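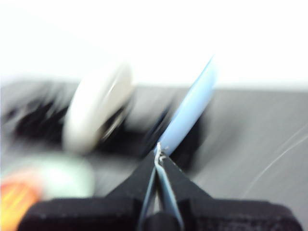 The Interpreter of Borken

The town of Borken had a ferry, a cheese, and a grudge against the town of Wisari, which was across the water and had a better cheese. When the old ferry company folded, the two mayors were obliged to meet for the first time since either of them had held office, and since neither would speak the other's dialect in public, they hired me.

I should say at the start that the two dialects are the same. There is a word for "bucket" that differs, and the people of Wisari swallow the ends of their verbs as if somebody might take them away. Otherwise a child from one side could order lunch on the other without trouble, and children frequently did. But I had a certificate in both, printed on heavy paper, and I was behind on my rent.

The meeting was held on the ferry itself, tied up at the Borken dock with the engine off. Wisari had objected to the dock, so the boat was turned to face Wisari. Borken had objected to that, so the mayor of Borken sat at the stern, where he could look at home whenever he felt outnumbered.

"Tell her," said the mayor of Borken, "that we are pleased she could come."

"He says he's pleased you could come," I told the mayor of Wisari.

"I heard him," she said. "Tell him the water was rough."

"She says the water was rough."

"It was flat as a plate," he said. "Don't tell her that."

She looked at me. I looked at the life jackets.

It went on this way until lunch. I was paid by the hour, so I spoke slowly and asked each of them to clarify small points. What had he meant by "schedule"? Did she want "fair" in the sense of fares, or in the sense of justice? I have never been so thorough in my life. By noon we had established that both towns wanted a ferry and that neither wanted to pay for one.

Lunch was the first real crisis. Borken had supplied the cheese. The mayor of Wisari ate a piece the size of a postage stamp and put down her fork.

"Tell him it's very interesting," she said.

Now, a good interpreter carries the meaning across, and I knew perfectly well what she meant. So did he. He had gone the color of a brick. I thought about my rent, and about the three hours we had left before the tide gave everyone an excuse to go home angry, and I did something the certificate does not cover.

"She says it reminds her of her grandmother's," I said.

There was a pause. The mayor of Wisari, who of course had understood every word, opened her mouth. Then she closed it. I believe she was curious to see what would happen.

"Her grandmother's," said the mayor of Borken.

"Apparently."

He cut himself another slice and studied it. "My grandmother was from over there," he said. "We don't bring it up."

I turned to her and translated this as, "He says his grandmother was from Wisari." It was the only honest sentence I had produced all morning, and it did more harm to my trade than any of the others, for she leaned across me and asked him, directly, in her own swallowed verbs, which street.

He told her. She knew the street. There had been a bakery on it named Fuchs, and a dog outside the bakery that bit everybody, and his grandmother had been bitten by it and so had her uncle. They compared ankles, in a manner of speaking. I said, "He says the dog was brown," and neither of them turned around.

I tried again during the talk of fares. "She says two crossings on Sundays," I offered.

"We know what she says," said the mayor of Borken, quite kindly. "Have some cheese."

They settled it by the middle of the afternoon. The boat would be called the Trinalard, after a rock in the channel that both towns had hit. It would cost 20 to cross in either direction, and 200 if you brought a cow. Each town would print its own timetable, in its own dialect, and the two would be identical apart from a notice concerning buckets.

That left the matter of my bill. I presented it to the mayor of Borken, who said that Wisari was paying. I presented it to the mayor of Wisari, who said something I have no difficulty translating but would prefer not to.

In the end they paid me half each, in coins, and gave me a free pass for the ferry. It is good for life, on weekdays, outside of the summer. I use it mostly in September, when the water is in fact quite rough, and I stand near the back where the tourists are.

Some of them ask me what the people on board are saying to one another. I show them the certificate, which I've had laminated, and I tell them that it's a difficult language and that I charge by the crossing.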